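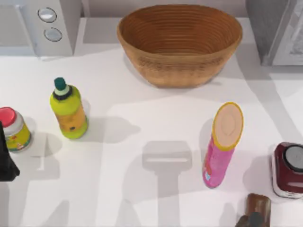 Sep 17, 2018

The residents of Marras were informed in July that the lending period at the town library would change from 27 days to 90. I have used the library for most of my adult life, and I wish to record my support for the decision, together with one reservation.

The longer period is of clear benefit to those who read slowly or who live outside the town. The bus from Rernlow runs twice a day, and a reader who misses the afternoon service has until now faced a fine for the sake of a single paperback. Under the former rules I twice returned the second volume of a county history unread. I expect to finish it this winter.

My reservation concerns the reserve list. The library holds 1042 titles in its local collection, and many of these exist in one copy only. A book on the mills at Jernwood, for example, could be out of reach for a whole season. I have written to the library to ask that single copies be recalled after 27 days when another reader has requested them – a modest rule, and one that was in force before the branch moved to its present building.

I raised the same point at our reading group, which met in my kitchen this month over tea and a rather dry seed cake.

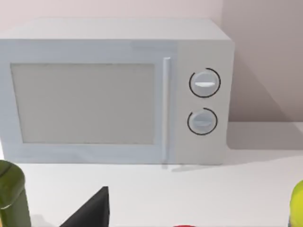
Jarmila Gajdoš replied that a recall rule would only punish people who read long books, and that a second copy of the Jernwood volume would cost less than the postage on the notices. Sreekumar Subramaniam agreed with her in part, but asked who would pay for it.

I have added both remarks to my letter. The library has not yet answered.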